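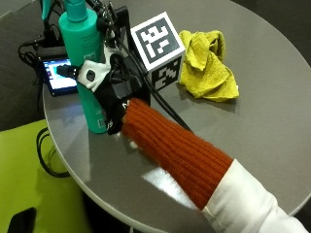
Lunero: free update in January adds a fourth region

Collado has set the next free update for Lunero, its turn-based exploration game, for January. The update adds Merville, a river delta region that sits south of the existing map and opens after the second chapter. Existing save files will carry over on both console and PC.

Merville contains 28 side quests and a new class of boat travel. Boats use the same stamina pool as the party, so long crossings require at least one stop at a dock. Docks also serve as save points and can store up to 100 items, shared across all docks in the region.

The party size limit stays at 4. The level cap does not change either, but enemies in the delta scale to the highest-level party member, where the older regions use the party average. Players who rely on one strong character should expect longer battles.

Several fixes are included:

Text size can now be set separately for menus and dialogue.
The map screen no longer resets its zoom level after a battle.
Controller vibration can be turned off for weather effects only.
Item sorting by weight now works in shops.

Publisher Wullo lists the PC download at 600 MB. The console version will be larger, and its final size has not been given. Both go live at 10 a.m. Eastern. Online trading will be offline for maintenance before that, and trades left open when it begins will be canceled and the items returned to their owners.

The boxed edition will not be reprinted with the update on the cartridge. Owners of that edition need to download Merville separately from the title menu.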